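The last batch of the morning had a problem, and Nandini Annamalai found it before lunch. In 89 of the recordings the operator had reached for the cup from the left every time. A model trained on those alone would learn to reach from the left too, even with something in the way.

She marked the batch for a partial redo and went back to the schedule.

Annamalai runs data collection at Trutano, a small company in Larnville that is trying to teach robot arms to clear and sort tableware. Her team does not write the learning software. It produces what the software learns from: recordings of a person guiding an arm through a task from start to finish, with the camera footage and the joint positions saved together. Each recording is called an episode. By the end of February the team had 1,116 of them that passed review.

The task sounds easy. Pick up a cup, put it in a bowl, let go. The bowls and cups are bright plastic, and an instruction goes with each episode, such as "put the purple cup in the small green bowl." Between episodes the operator moves things. A bowl goes to the back, two cups trade places, the target ends up half behind something else.

"People get lazy about the moving," Annamalai says. "You slide a bowl two inches and tell yourself it's a new layout. The model can tell it isn't."

The company now prints a layout card for each episode. The cards come out of a scheduling program called Katau, which a former intern wrote, and operators complained about them for a month. Output dropped at first and then recovered. A good shift currently yields 127 episodes.

There are 4 operators. They work in pairs, one on the controls and one resetting the table, and they swap every hour. Review takes nearly as long as recording. A reviewer watches each episode at double speed and rejects it if the grasp slips, if the arm stalls for no reason, or if the instruction names the wrong color. Failed grasps that the operator recovers from are kept and tagged. Annamalai wants more of those. The first model, known in the office as Jaiswal, had seen almost none, and when it missed a cup it would close on air and carry on to the bowl.

The second model is due to start training when the left-side batch has been redone. She expects to need over
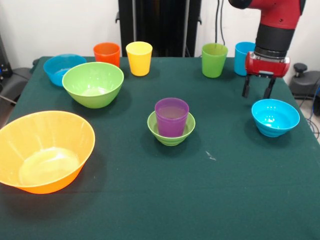
twice as many recovery episodes as she has now, and the operators have started missing on purpose to get them. She has asked them to stop. A staged miss tends to look the same each time, and the reviewers have learned to spot it.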